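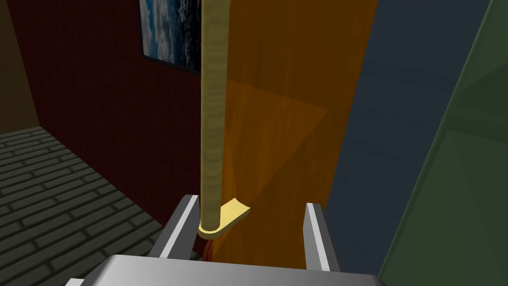
## 4. Erste Übung in der Simulation: Stiel greifen

Kann eine Maschine heute schon den Haushalt machen? Noch nicht den ganzen, aber einzelne Handgriffe klappen erstaunlich gut, und genau mit so einem fangen wir an! Ein Greifer mit zwei parallelen Fingern soll einen langen Holzstiel mit flachem gelbem Fuß fassen und anheben. Klingt banal, ist aber eine wunderbare Aufgabe: Der Stiel ist schmal, der Fuß steht seitlich vor, und beim Heben wandert der Schwerpunkt.

**Voraussetzung:** Daltia ist installiert und der Übungsraum »Gravberg« geladen (Kapitel 3).

1. Öffnen Sie die Kameraansicht am Handgelenk. Der Greifer liegt dabei unten im Bild.
2. Stellen Sie die Finger auf volle Öffnung. Der Stiel muss zwischen ihnen stehen.
3. Prüfen Sie den Abstand zu beiden Seiten. Steht der Stiel näher am linken Finger, verschieben Sie die Hand in Schritten von 3 mm, bis er mittig sitzt.
4. Schließen Sie die Finger mit 25 % Kraft, oberhalb des gelben Fußes.
5. Heben Sie den Stiel 50 mm an und halten Sie die Position.
6. Speichern Sie den Durchlauf mit **Ablegen**.

> **Hinweis:** Durchscheinende Flächen wie das orange und das grüne Paneel bringen die Tiefenschätzung gern durcheinander. Lassen Sie sie trotzdem im Raum! In echten Wohnungen gibt es Glastüren und Duschwände, und ein Greifer, der nur vor einer glatten Wand zurechtkommt, hilft dort wenig.

> **Vorsicht:** Übertragen Sie die Kraftwerte nicht ungeprüft auf einen echten Arm. Die Reibung von Holz ist in der Simulation stark vereinfacht.

### Wie weit kommt man damit?

Luzius Lüthi hat die Übung 176-mal mit wechselnden Startpositionen laufen lassen. Das Greifen macht ihm inzwischen richtig Freude, das Abstellen weniger: Der Stiel kippt noch zu oft über den Fuß. Dzintra Sakalauskas arbeitet deshalb an einer sanfteren Absetzbewegung, die mit der Mai-Version kommt. Zum Wischen oder Fegen fehlt dann immer noch einiges, vor allem das Nachfassen bei Widerstand (siehe Kapitel 7).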